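Stop throwing out the colander
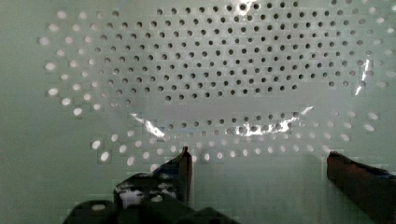
Every spring somebody on the Sodham swap list gives away one with the same note, "never use it." Then 2 months later they want it back. I've watched it happen. Pasta, sure, but also berries, rinsed beans, salad for the whole table. The Waaka strainer gadget I bought instead? Clips on the pot, slips off the pot. Lost half a pound of noodles to teh sink.

My vote is keep the plain thing with holes in it. Takes up room, yes. So does a toaster. If the cupboard's full, toss the gadgets first, mine had up to 3 doing one job. Rinse it right away tho, starch sets like glue.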